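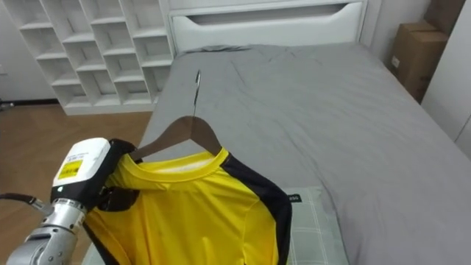 La liquidación llegó a la mesa de Xiuying Tang con once páginas y un anexo. El club Salalside había ganado la copa regional de patinaje de velocidad sobre ruedas y el reglamento obligaba a repartir el premio antes del cierre contable. La carátula llevaba fecha 2021-03-01 y la firma de Hazel Lindgren, directora deportiva.

El premio bruto ascendía a 1.083 coronas por prueba puntuable. El contrato tipo distinguía tres conceptos: prima de salida, prima de clasificación y participación en patrocinio. La prima de salida era fija, de 200 coronas. La de clasificación dependía del puesto en meta. La participación en patrocinio se calculaba sobre la aportación de Jacobs, fabricante de rodamientos, y solo se devengaba si el corredor terminaba la prueba con el material homologado.

Xiuying leyó el anexo dos veces. En la línea correspondiente a Shuzhen Meng, la participación figuraba a cero.

Abrió el acta de la final de Gellside. Meng había entrado segunda. El juez de material anotaba, en el apartado de observaciones: «Rueda posterior izquierda sustituida en zona técnica. Diámetro conforme. Marca no verificada». Debajo había una rúbrica y las iniciales X. H.

Llamó a Xiaoyan Hou a media mañana.

— El acta dice marca no verificada — dijo Xiuying —. Eso no equivale a marca no homologada.

— No equivale — contestó Hou —. Yo mido el diámetro y la dureza. La marca la comprueba el delegado del patrocinador, si se presenta.

— ¿Se presentó?

— En Gellside no.

Xiuying tomó nota de la respuesta y de la hora. Después consultó la cláusula novena, que atribuía la carga de la comprobación al patrocinador y fijaba un plazo de reclamación de diez días naturales desde la publicación del acta. El plazo había vencido. No constaba reclamación alguna.

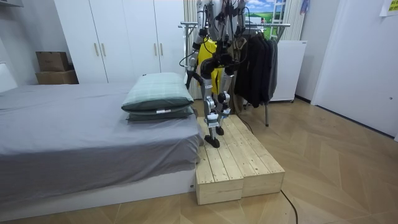
La segunda llamada fue a Lindgren, que descolgó desde el coche.

— La línea está a cero porque Jacobs pidió que estuviera a cero — dijo —. Verbalmente. Quieren renovar en julio y no quiero discutir por una rueda.

— La petición verbal no modifica el reparto.

— Lo sé. ¿De cuánto hablamos?

— Unas 600 coronas.

Hubo un silencio en la línea y el ruido de un intermitente.

— Meng no ha protestado — dijo Lindgren.

— Meng no ha recibido el anexo. Los corredores reciben la carátula y el total.

Lindgren respondió que lo pensaría y colgó. Xiuying anotó también aquello, con la misma letra que lo anterior.

Su madre, Hongmei Tang, había corrido para Salalside cuando las pruebas se disputaban en el aparcamiento de Rekham, con el circuito marcado a tiza y las curvas protegidas con balas de paja. Guardaba de aquella época una clavícula mal soldada y un sobre con recibos. El de mayor importe era de 1.000 coronas, por una temporada completa. Xiuying lo había visto de niña y había preguntado por qué estaba tachada una línea. Su madre le dijo que correspondía al desplazamiento y que aquel año nadie cobró el desplazamiento. No recordaba que se hubiera explicado el motivo.

El recibo no tenía valor probatorio en el caso presente. Xiuying no lo mencionó en el informe.

Redactó cuatro párrafos. El primero identificaba la prueba y el puesto. El segundo transcribía la observación del juez. El tercero citaba la cláusula novena y el vencimiento del plazo. El cuarto proponía la rectificación de la línea y advertía de que, en su defecto, la interventora no firmaría la liquidación. Eliminó un adverbio del segundo párrafo y sustituyó «entendemos» por «consta» en el tercero. 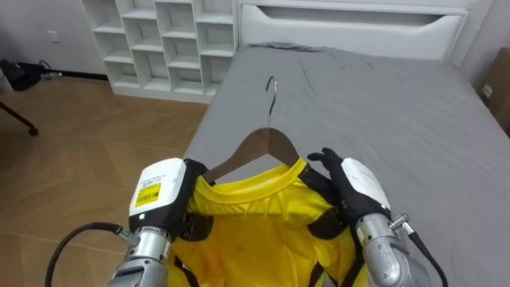

El informe salió a las cuatro y diez. A las cinco menos veinte, Lindgren pidió una copia del acta original, con rúbrica. A las cinco y cinco preguntó si la diferencia podía abonarse con cargo a la temporada siguiente. Xiuying contestó que no y adjuntó el artículo correspondiente, el 14.2, relativo a la imputación por ejercicio.

El anexo corregido llegó a las seis y media. La línea de Meng incluía la participación completa. En la columna de observaciones alguien había escrito «ajuste técnico», y Xiuying dudó un momento ante la expresión. La dejó. Comprobó la suma, comprobó el total de la carátula contra el anexo y firmó las dos copias.

Quedaba la notificación. El procedimiento admitía el envío de la carátula sola, que era la práctica habitual del club desde antes de su llegada. El procedimiento no prohibía otra cosa. Xiuying introdujo en el sobre de cada corredora la carátula y el anexo, grapados por la esquina superior izquierda, y anotó en el registro de salida el número de páginas.

Luego telefoneó a su madre, que estaba cenando, y le preguntó si conservaba todavía el sobre de los recibos.

— En el cajón de siempre — dijo Hongmei —. ¿Para qué lo quieres?

— Para ver una fecha.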